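4. Building the work cell

The cell was set up in the shared workshop at Skerwood in August. Jeanine Timmermans did the frame and wiring, and Hendrik Meijer wrote the Tusteo control script. We covered the work surface with brown paper and marked a grid on it in dark blue tape, so that a box position could be noted by cell.

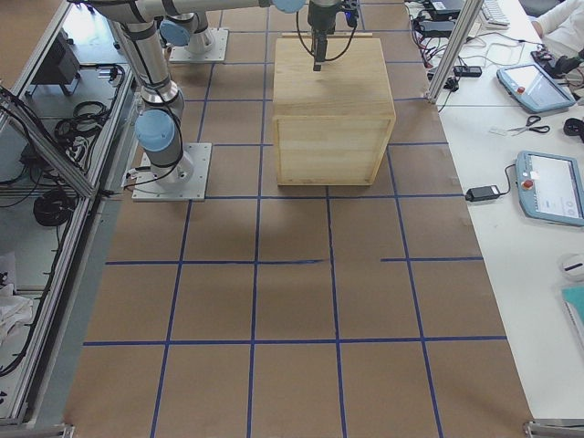
Figure 3. Gripper above the wooden box, with both teach pendants on the side table.

Both arms are driven from their own pendants for now – the shared controller is still to do. Speed was kept low for all 100 trial moves. Results are in section 5.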